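Seltlow two-finger gripper kit: right finger closes late, drops soft items
Troubleshooting log, evaluation unit, tabletop bench

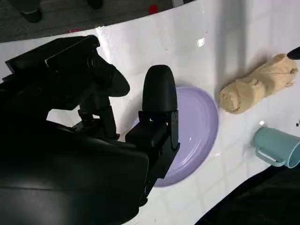
Can the Seltlow kit be set up without buying the Oksanen controller?

Any controller that speaks the plain serial protocol in the back of the manual will run it. You lose the grip-force graph and the one-click calibration, and you'll be typing the finger offsets in by hand, but opening, closing and holding all work the same.

Status: Resolved, one item left open with supplier
Opened by: Jarosław Chmielewska
Product: Seltlow gripper kit, evaluation loan
Controller: Oksanen, stock firmware

Original report

We have the kit on loan while we decide whether to buy, and I want to say first that I really like this thing! Setup took one morning, the mounting plate fit our arm without an adapter, and the pads are a big step up from what we had. So please read what follows as coming from somebody who wants it to work.

The trouble is with the table-clearing routine. Our test items are play-kitchen stuff: a lavender plastic plate, a light blue mug, a bread-shaped thing with a lot of folds in it. The plate and mug are mostly fine. With the bread, one finger touches first and pushes it sideways, the other finger arrives after, and by then the item has rolled on its long axis and the grip is on the narrow end. It gets lifted a little way and drops. It happens on most tries and it's worse when the bread lies on a diagonal to the fingers.

No error on the controller. The log says "grip complete" every time, including the times it is holding nothing at all.

Entry 1, first checks

Went through the short list in the manual before bothering anybody.

Power supply reads fine under load. Cable reseated at both ends. Swapped to the spare cable that came in the box, no change. Ran the open/close cycle with nothing between the fingers and watched it from above. The left finger is clearly ahead of the right. At slow speed you can barely tell, at normal speed it's obvious once you know to look.

Ran the calibration from the Oksanen screen. It passed. Ran it again, passed again. The lag is still there.

Entry 2, reply from Seltlow support

Pasting the useful part:

"Calibration checks the end positions of each finger but does not compare the timing between them. A finger that starts late and arrives late will still pass. Please look at page 44, 'Matching the fingers', and send us the two start-delay values."

I had skipped page 44. It sits after the section on painting your own covers, so I don't feel too bad about that. The values were 0 on the left and 540 on the right, in milliseconds. More than half a second! Support wrote back within the hour to say both should be 0 on a new unit, and that 540 looks like a leftover from a demo where the fingers were meant to close one after the other.

Entry 3, setting the delay

Set the right finger to 0 and saved. Cycled power. Read it back and it said 540 again.

Tried it once more, slower, and waited for the save light. Same result. The setting takes while the kit is on and goes back as soon as you power down.

While it was holding 0 I ran the bread pickup and it was lovely. Both fingers came in together, the pads settled into the folds, and up it went. I ran it over and over because it was such a pleasure to watch after two days of dropped bread. So the mechanics are good. The only thing wrong is a number that won't stay put.

Entry 4, profile lock

Found it, with help from the Zakbridge user group, where somebody had the same thing on the older model. The kit keeps named profiles, and a profile can be locked. Ours was booting into one called STULATDALE, which was locked. When you change a value in a locked profile, the kit lets you, uses it, shows the save light, and then throws it away at shutdown.

I asked support whether the save light should come on for a locked profile. They said no, they could repeat it on their bench, and they've logged it as a bug. Stulatdale is the site where the demo was held, by the way. That explains the name.

Steps that fixed it for us:

1. Open the profile list on the controller and check which one has the star. That's the boot profile.
2. Make a copy of the factory profile. Give it a name of your own.
3. Set both start delays to 0 in the copy and save.
4. Star the copy.
5. Power down fully, wait for the fan to stop, power up.
6. Read the delays back before you run anything.

If you're on the serial protocol without the Oksanen, the command to copy a profile is in the manual but the one to star it isn't. Support sent it to me by email and said it will be in the next edition. Ask them for it and they'll pass it on.

Entry 5, grip settings for soft items

With the timing fixed I spent an afternoon on force. The default is fine for the mug body and too strong for anything squashy. I brought it down 2 steps for the bread and left closing speed alone. Going lower than that made it slip on the lift.

The plate likes the default force but needs a pinch at the rim, and it helps a lot to come in square to it. Coming in at an angle tips the far side up. For the mug, if it is lying on its side, go for the body and stay off the handle. The handle grip does work now and then, but the mug swings and you end up setting it down crooked.

One more thing on pads. The rounded tips shift a tiny bit if the screws on the bracket aren't snug. I tightened mine on the first day, checked again after the fix, and one took another quarter turn. I've put it on our weekly list.

Entry 6, still open

"Grip complete" is reported when the fingers stop moving, whether or not there's anything between them. Support says this is by design in the current firmware and that a "grip empty" message is planned. They didn't want to promise a date and I'd take that over a bad guess. For now we compare the final finger gap with the expected one in our own script, and it catches nearly every miss. The misses it lets through are thin items like the plate rim, where closed and nearly closed read almost the same.

I've asked for this part of the ticket to stay open so I get the update notice.

Closing note, 14 September 2025

Main fault closed. The kit has been through the whole clearing routine many times since the profile change and the delays have stayed at 0 through every restart. I've told our purchasing person that I'd like to keep it. If you are trying one out and the fingers look out of step, read page 44 before you take anything apart, and look for the star in the profile list.

Category: Grippers & End Tools > Evaluation Units > Solved

Comments (4)

pellworth
Same locked profile on ours! Different name but same symptoms, and we had already unscrewed half the linkage looking for play in it. Copying the factory profile sorted it. Thank you for writing out the steps.

Marit_K
Does the copied profile keep the force settings per item, or is it one force for everything?

J. Chmielewska
@Marit_K One force per profile. I keep two, one for hard things and one for soft, and the script switches between them before each pick. Switching is quick enough that I don't notice it.

benchrat
We got the loan unit in July and ours had 0 and 0 from the start, so it must depend on which one you're sent. Agree about the pads, they're great. I'd still like a thinner set for flat items, has anyone asked them?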